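14 November 2006
By Nnaji Event Services

Section 4: Setting Up the Portable Sound and Light System

These instructions cover the Clamari speaker set and the Restix light bar supplied with every evening rental of the Hastside room. Read all of Section 4 before you unload. If your band or DJ is bringing a complete system, skip to Section 5, which covers power only.

4.1 Check the delivery

The system comes on one flat cart. Compare it with the list taped inside the cart lid:

- two Clamari powered speakers with covers
- two speaker stands
- one Clamari mixer in a padded case
- one Restix light bar, folded, with its own stand
- one foot controller for the light bar
- one cable trunk (signal cables on the left, power on the right)
- one roll of floor tape

Call us before you start if anything is missing. We can't bring out parts once doors are open.

4.2 Place the stands

1. Lay out the dance floor first and mark its edge with floor tape. Everything in this section goes behind that line.

2. Open each speaker stand until the leg braces are level. Tighten the lower collar by hand. Do not use pliers.

3. Set the stands at the two front corners of the stage, outside the steps. Keep the rear door clear.

4. With a second person, lift each speaker onto its stand. The handle side faces the wall.

5. Raise the speakers one at a time until the bottom edge is above head height, then push the safety pin all the way through the pole. The pin must show on both sides.

CAUTION: Never raise a speaker alone. The pole can drop when the collar is released.

6. Turn both speakers slightly in toward the middle of the room. If they point straight ahead, the side tables get most of the sound and the dance floor gets very little.

4.3 Connect the sound

1. Leave every power switch off.

2. Run one long signal cable from each speaker back to the mixer table. Follow the wall wherever you can.

3. Plug the left speaker into MAIN L and the right speaker into MAIN R. The sockets lock with a click.

4. Plug microphones into channels 1 to 4. Music players and laptops go into channels 5 and 6, using the short cable with the two red and white plugs.

5. Plug the speakers into the wall outlets marked with a green dot. The mixer uses the outlet under the table.

6. Switch on the mixer first, then the speakers. At the end of the night, go the other way — speakers off first, mixer last.

Each speaker is rated at 350 watts. Both can share one green outlet, but do not add coffee machines, heaters or chafing dishes to the same circuit. Caterers have their own outlets along the kitchen wall.

NOTE: If you hear a low hum, move the laptop power supply to the same outlet strip as the mixer. Turn the channel down before you unplug anything.

4.4 Set the volume

1. Turn all channel knobs to zero and set the main slider to the line marked with white tape.

2. Play a song you know well. Bring up channel 5 until the green lights move steadily and the yellow light blinks now and then. A red light means the channel is too high.

3. Walk to the back of the room and listen. Go back and adjust the main slider, leaving the channel where it is.

4. Have someone speak into each microphone at the distance they will use during the event. Set the level for the quietest speaker.

5. If a microphone squeals, lower its channel and move it behind the line of the speakers. Then try again.

The room holds up to 310 guests standing. It will sound much louder empty than full, so expect to raise the main slider a little as people arrive. Amplified music must stop at the time printed on your rental agreement.

4.5 Set up the light bar

1. Unfold the Restix bar on the floor and lock both hinges.

2. Mount the bar on its stand before you aim the lamps. The stand goes behind the mixer table or at the back of the stage. It should never stand in an aisle.

3. Keep every lamp at least 25 inches from drapes, banners, balloons and paper decorations.

4. Plug the bar into a yellow-dot outlet. The bar draws 1000 watts with all lamps on, and the green-dot circuit will trip if you use it for both lights and sound.

5. Connect the foot controller. Press button A for steady color, B for slow change, and C for sound-activated change.

6. Aim the two outer lamps at the dance floor and the inner lamps at the back wall. Check from a guest table that no lamp shines straight into people's eyes.

CAUTION: The lamp housings get hot within minutes. Let them cool before you re-aim or fold the bar.

4.6 Secure the cables

1. Tape cables flat wherever people will walk. Run the tape along the length of the cable — short strips across it come loose during dancing.

2. Leave one loose loop at the foot of each stand.

3. Use the rubber ramp from the storage closet for any cable that crosses a doorway.

4. Do not tape to the stage skirt or the painted walls.

4.7 Pack up

Turn off the light bar first and start with the cables. Coil each one in loose circles and close it with its own strap. Speakers go back on the cart with their covers on, handles up. Return the foot controller to the pocket in the cable trunk. Leave used tape in the trash by the loading door. Check the cart against the list in 4.1 before you sign the return slip.

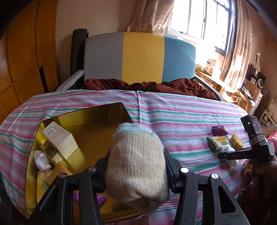

Microphones are packed last, after the trunk is closed. Wipe the grilles with a dry cloth, switch off the wireless handsets and take out the batteries. The wired microphones have no case of their own, so wrap them in something soft before they go in the mixer case pocket. A clean knitted sock works well for this: drop the microphone in head first and tuck the loose end in. Spare socks can be rolled up with the bottom folded inward, like the cream and beige ribbed one with the light blue cuff, and kept beside the mixer for the next event. Don't put adapters or loose batteries in with a microphone. Close the case with both latches and place it on the top shelf of the cart.

Questions about your rental: ask at the Hastside front desk | Copyright 2006 Nnaji Event Services | Back to top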